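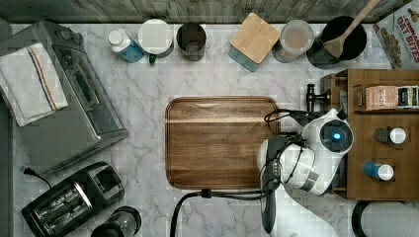 Local News | Food & Home

Shared kitchen at Gitura opens its breakfast counter

The breakfast counter at the Gitura community kitchen is open, and if the first mornings are any sign, people have been waiting for it! Doors open at 6:30 a.m. through January, and there was a line for the kettle well before seven.

Gitura has run evening cooking groups out of its back kitchen for years, but mornings were always a problem. The old counter was narrow, the tiles were cracked, and anyone who wanted to slice a loaf had to do it on top of the dishwasher. The new one is white with gray veins running through it, and it has the thing members asked for most: a big wooden cutting board with rounded corners and a groove around the edge to catch the juice. It lives out on the counter, so you can walk up with a grapefruit and get going.

Members voted on the plans last summer. All 207 households on the list got a ballot, and the morning counter beat out a second freezer by 37 votes. The freezer crowd took it well and have already asked to be next.

The work was done by Kovács, the cabinet and counter shop two streets over, and paid for with a 3000 dollar neighborhood grant from the Trorkeck Fund plus what came in from the fall soup sale. The soup sale alone brought in 200 dollars more than last year, mostly thanks to a pumpkin and white bean pot that sold out before noon (the recipe is now taped inside the pantry door, so please stop calling the office for it). 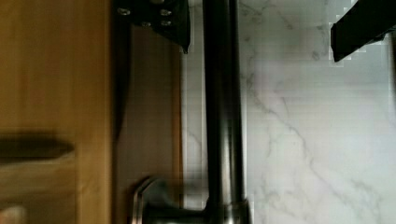 Kovács also took care of the plumbing side, and the dark metal faucet has been getting a lot of compliments. It goes nicely with the marble look of the wall behind it, and the lever is easy to push with an elbow when your hands are covered in dough. Water pressure in the building is still what it is. Fill the big pots early.

Storage was the other big request. Canisters now stand in a row along the back of the counter, one of them teal with a light bamboo lid, and open wooden cubbies keep tea within reach. Cereal is out too, including a box of cinnamon oat bites that has a following among the under-tens. Members are welcome to add to the shared shelf, but write the month you opened it on anything that goes stale.

Then there's the toast - and people at Gitura have opinions about toast.
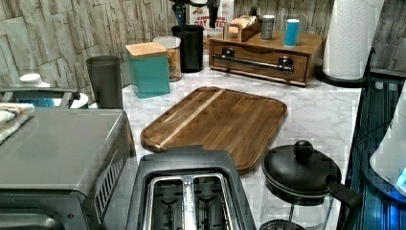
The two-slot toaster is the quick option, and the toaster oven is there for thicker bread, leftover pizza and open-faced sandwiches. Keep the towel for drying hands and use the pot holders in the drawer for hot trays. Coffee drinkers get a French press with a black lid and handle, and the grounds go in the compost pail by the back door, never down the sink.

A bread swap starts next month, and it sounds like a great one. Bring a loaf, cut it on the board, take home slices of everybody else's. Rye, cornbread, banana bread and a cardamom braid are already on the sign-up sheet, and there's plenty of room for more.

Breakfast hours run until 9:45 a.m. The counter is free for members, and guests can drop a dollar in the jar at the front desk. Sign-up sheets for the bread swap are on the Gilik bulletin board in the hallway, next to the coat hooks.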